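Print this page | E-mail this page

Bench notebook, big white table
January 19, 2023

Back to the packing bench after the holidays. The job is still the Wikadano return kits: handset out of its case, handset checked, handset into a box, box closed, next. Coughlan wants the work instruction for it by the end of the month and would like it to fit on one side of paper. The July version fit on three, and the third was mostly arguments.

Started by clearing the table. Everything that lives on it because it has no other home went onto the shelf behind the door, where it will now live because it has no other home. Wiped down twice with the Wendix spray. The top came up fairly white. The scuffs are staying, they've been there longer than the spray has.

First question for the day was whether the dark handsets should be set down face up or face down. I had been firmly for face down (saves the glass from anything dropped on it). I have now changed my mind, having remembered that face down is also how you find grit.

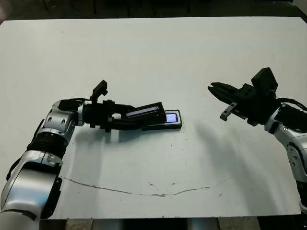 So face up it is, and on the bare top, no mat. The mat was my idea in July and I would like that struck from the record. It curled at the corners, it shed, and every black thing put on it vanished. Black phones on black foam: I spent a good part of the summer patting the bench like somebody looking for their glasses.

Second thing to sort out was the order. The old instruction has you open the box first, then fetch the handset, then find the case lid, by which time you have three things open and two hands. New order, to be tried for a week:

1. Clear the middle of the table. Properly.
2. Box base down in the middle, open side up.
3. Handset down, screen up.
4. Look it over. Mark the sheet.
5. Handset into the base.
6. Lid on. Press both short ends.

Step 6 used to say "press firmly all round" and people did, and we went through a lot of lids. Both short ends is plenty. The Joltemov boxes are a tight fit as it is. They arrive in lots of 1,000 and the ones at the bottom of the pallet have opinions about being square.

Took everything off again before lunch to see whether the table itself is level. It is, within reason. A marker set down on it stayed where I put it on seven tries and rolled off on the eighth, and I'm blaming the eighth on me. Not moving the table. Last time we moved it, the outlet ended up behind it and we lost an afternoon to crawling.

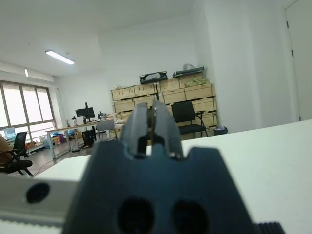 Table end, looking out into the room. White top, white walls, white ceiling.

Light is good at this end, better than I gave it credit for. With all that white around there's no need for the desk lamp, so the lamp has gone to the shelf to join the others. The one complaint is glare on anything shiny, and a phone is mostly a shiny thing. You learn to lean a little. I've put "lean a little" in the draft and expect Coughlan to take it out.

Afternoon on where things go. We have been putting everything within reach of the right hand, on the theory that most of us are right-handed, and the result is a heap on the right and a meadow on the left. Tried spreading it along the table. Trays and box parts toward the left and middle, loose pieces to the right, all of it with long sides running the same way. It looks fussy written down. It's quicker to find things, though, and I stopped knocking the lid off with my sleeve.

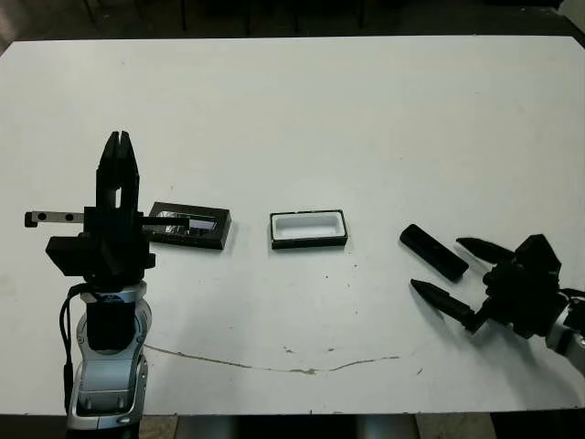
Spread out. Dark tray, then the open box part with the white inside, then the black bar over on the right, crooked as usual.

Also to note: the long thin line running across the near half of the top. It looks like a crack. Ran a fingernail along it and couldn't feel much of an edge, but I've stuck a note on the fault sheet, where it can wait with the door hinge. Nothing gets slid across it until someone has had a proper look. Lift, don't slide. (Should be in the draft as well. One side of paper, one side of paper.)

Supplies: sheets are low. I ordered 1,000, got a confirmation for 1,000, and have a feeling about it all the same. Wendix spray, one bottle left. Tape is fine.

To do:
- retype steps 1 to 6 and lose the word "properly"
- ask Joltemov about the bottom-of-pallet boxes
- find out who has the good marker
- throw out the mat, which is still rolled up under the sink

Search notebook: [enter keyword] Go
Print this page | E-mail this page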